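Relow: Zweihändige Greifdaten aus dem Projektkurs Robotik

README zum Datensatz, Version 3
Stand: Februar
Betreuung der Daten: Kamonchanok Chareonsuk
Auswertung und Skripte: Duangjai Chuensuk

Inhalt

Relow ist die Datensammlung des studentischen Projektkurses Robotik. Sie enthält teleoperierte Aufnahmen eines zweiarmigen Systems mit mehrfingrigen Händen. Aufgabe ist das Fassen, Anheben, Drehen und Übergeben von Gegenständen, die sich mit einer Hand schlecht oder gar nicht halten lassen. Der Datensatz umfasst 620 Episoden mit 35 Gegenständen. 76 Episoden sind als Testmenge zurückgehalten und dürfen nicht zum Training verwendet werden.

Die Daten wurden für die Kursaufgaben und für die anschließenden Abschlussarbeiten angelegt. Ein Vergleich mit größeren Sammlungen war nie vorgesehen.

Verzeichnisstruktur

episoden/ — ein Unterordner je Episode, fortlaufend nummeriert
objekte/ — Stammdaten der Gegenstände (Masse, Hauptabmessungen, Objektgruppe)
kalibrierung/ — Kameraparameter und Nullstellungen der Fingergelenke, je Sitzung
splits/ — Listen für Training und Test
werkzeuge/ — Lese- und Prüfskripte in Python

Jeder Episodenordner enthält das Video der Kopfkamera, die Gelenkwinkel beider Arme und Hände, die Sollwerte der Teleoperation und eine Datei meta.json. Alle Zeitstempel beziehen sich auf die Uhr des Aufnahmerechners. Die Gelenkdaten sind nicht auf die Bildrate heruntergerechnet; wer synchrone Paare braucht, verwendet werkzeuge/abgleich.py.

Aufgabengruppen

Die Episoden verteilen sich auf drei Gruppen. Gruppe A (Kisten, Schachteln, Bücher) verlangt parallele Kontaktflächen und ist für die meisten Verfahren unkritisch. Gruppe B enthält nachgiebige Gegenstände wie Kissen und gefüllte Beutel. Gruppe C enthält runde und spitz zulaufende Körper, darunter Bälle verschiedener Form, Flaschen und eine Melone aus Kunststoff.

In Gruppe C ist der Football der schwierigste Gegenstand. Er wird quer zur Blickrichtung auf den Tisch gelegt und an beiden Spitzen gefasst. Die Kontaktflächen sind klein und gegen die Längsachse geneigt, sodass der Ball bei ungleicher Anpresskraft nach oben oder zur Seite auswandert. Für diese Episoden gilt deshalb ein eigener Ablauf: Die Hände werden einzeln angelegt, eine Person darf den Ball dabei von oben führen, und die eigentliche Hubbewegung beginnt erst nach Freigabe.

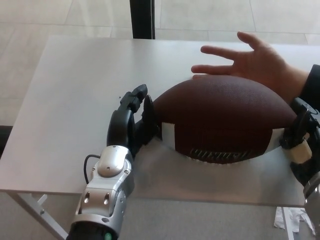 Der Abschnitt bis zur Freigabe ist in meta.json mit phase = "anlegen" gekennzeichnet. Er bleibt in den Rohdaten, wird vom Leseskript aber standardmäßig übersprungen. Mit der Option --mit-anlegen lässt er sich einschließen. Für das Training von Greifstrategien raten wir davon ab, weil die Kontaktkräfte in dieser Phase nicht allein von den Roboterhänden stammen. Für die Erkennung von Personen im Arbeitsraum ist er dagegen brauchbar.

Annotationen

Annotiert sind je Episode die Phasengrenzen (anlegen, heben, halten, ablegen), das Ergebnis und die Art eines Fehlers. Als Erfolg zählt eine Episode, wenn der Gegenstand 3 Sekunden ohne Tischkontakt gehalten und danach kontrolliert abgelegt wurde. Kontakt eines Menschen nach der Freigabe führt immer zur Wertung "abgebrochen", auch wenn der Griff ohne Hilfe gehalten hätte.

Die Phasengrenzen wurden von Hand gesetzt. Bei Unstimmigkeiten zwischen Video und Gelenkdaten gilt das Video. Einzelne Fingergelenke melden unter Last einen Winkel, der dem Bild nachläuft; betroffen ist vor allem der linke Daumen.

Bekannte Einschränkungen

Die Kopfkamera sieht die Rückseite der Gegenstände nicht. Kontakte der äußeren Finger sind oft verdeckt, am rechten Bildrand liegt die rechte Hand teils nur angeschnitten im Bild. Eine zweite Kamera steht erst ab dem nächsten Kursdurchlauf zur Verfügung.

Es gibt keine gemessenen Kontaktkräfte. Die Motorströme sind enthalten, eignen sich aber nur für grobe Vergleiche innerhalb derselben Sitzung.

Die Bedienenden hatten unterschiedlich viel Übung. Frühe Episoden sind langsamer und enthalten mehr Korrekturbewegungen. Eine Kennung der bedienenden Person wird nicht mitgeliefert.

Änderungen gegenüber Version 2

Football-Episoden neu segmentiert, Phase "anlegen" eingeführt
Vertauschte Handkennung (links/rechts) in Gruppe B korrigiert
Prüfskript bricht bei fehlender Kalibrierung jetzt mit Fehlermeldung ab
Testliste neu gezogen; Ergebnisse aus Version 2 sind nicht vergleichbar

Nutzung

Frei für Lehre und studentische Arbeiten innerhalb der Fakultät. Weitergabe nach außen nur nach Rücksprache mit Kamonchanok Chareonsuk. Fehler in den Annotationen bitte mit Episodennummer und Zeitstempel im Projektverzeichnis melden, Fehler in den Skripten direkt an Duangjai Chuensuk.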